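Brorngate Office Bins: Notes and Item List

Version of 28 August 2021, kept by Amerley Agyeman
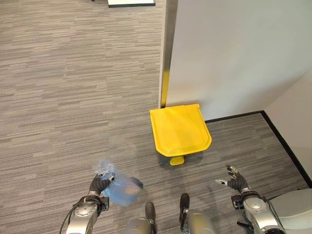 These notes cover the waste bins at the Brorngate office and how they are looked after. They replace the sheet Ignacio Campos wrote in March, which still listed the open baskets we no longer use.

Contents

bins.csv: one row per bin, 30 rows
rooms.csv: room names and floor
changes.txt: what was moved, and by whom

Columns in bins.csv

id: number on the sticker
room: must match a name in rooms.csv
colour: yellow, grey or green
opening: pedal, swing or none
litres: capacity as sold
liner: small or large

Placing

Pedal bins stand with the straight back edge of the lid to the wall and the pedal facing into the room. The yellow one on the grey striped carpet stays by the corner trim, clear of the black skirting on the side wall. Please put it back there after hoovering.

Emptying

Yellow bins take general waste only. Change the liner when it is three quarters full. Large liners come in boxes of 325 and are kept in the post room. Wipe the lid with a damp cloth, going round the rim and under the front lip.

Known gaps

Capacity is missing for 5 bins bought before the move. Two rooms were renamed and rooms.csv has only the new names. Colour was entered by eye, so the grey and green ones in the basement may be mixed up.

Corrections

Send them to Nadège Riviere with the bin id and the room. She updates the files every 8 weeks.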